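Search this site
Go

Section 4: Setting up the receive loop and preamp

2019-08-09
Posted by the Duvham Radio Group

Read this section before you believe anything on the box. The Omville loop kit is sold as a cure for noise. It may lower yours, and at my own station it did on some bands, but a loop is a lump of wire with a null in it, and the null only helps if your noise comes from one direction. Mine mostly does. Yours might come from every wall in the house.

You will need the loop, the preamp board, the 12 volt supply and 13 metres of coax. The kit comes with less coax than that, and I would not trust what it does come with.

4.1 Before you start

1. Switch off the transmitter and unplug it from the wall.
2. Tune the receiver to an empty spot on 80 metres and write down the S-meter reading with your normal aerial. Do this at the time of day you usually operate.
3. Write down the reading again with the aerial unplugged. If the two are the same, your noise is getting in some other way and the loop won't touch it. Stop here and go to Section 7.

Note: S-meters are mostly decoration. Use the same receiver, the same filter and the same gain setting each time or the numbers mean nothing.

4.2 Fitting the preamp

1. Fix the preamp box at the foot of the loop, with the sockets facing down.
2. Join the two loop ends to the terminals marked A and B. The leaflet says it matters which goes where. I have swapped them and found no difference.
3. Run the coax from the preamp to the power injector indoors.
4. Connect the supply to the injector last of all.

CAUTION: Never transmit into the loop. The injector puts DC on the coax, and the preamp will not survive even a few watts coming back the other way. If your rig has one aerial socket, fit a proper changeover relay. The "auto-sensing" switch Farah sells for this job is too slow for my liking – I have seen two dead preamps at the Clernavcombe field weekend, both behind one. 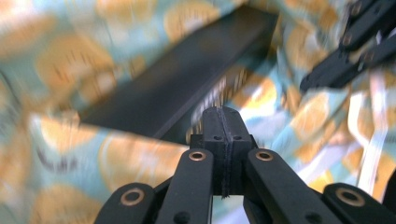
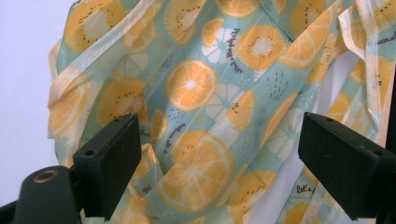
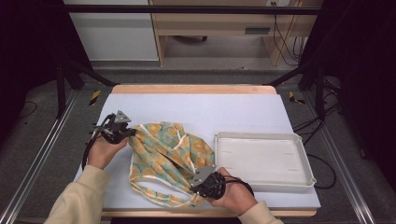 4.3 Finding the null

1. Pick a steady local noise, the worse the better. A plasma telly or a cheap phone charger will do.
2. Turn the loop slowly by hand through half a turn. The noise should dip sharply at one point and the dip will be narrow.
3. Mark the mast with tape at that point.
4. Go back to the wanted signal and compare it with your first set of notes.

If there is no dip, check that the coax is not lying alongside the mains lead. Next, fit the ferrite clamp at the preamp end and try again. Only then suspect the board. On the early boards R4 was often a dry joint, whatever the leaflet says about every unit being tested.

Note: The maker claims the null is good for 30 dB. I have never measured anything like it in a back garden. Half of that would be a fine result.

4.4 Leaving it outdoors

1. Wrap both coax plugs in self-amalgamating tape.
2. Leave the drain hole in the preamp box open. Filling it with sealant traps the damp.
3. Look inside the box again in September, before the wet weather.

The lid is described as weatherproof. I would put a second one over it.

Section 5 covers adding a second loop, for those who still want one.

Contact the group | © Duvham Radio Group | Back to top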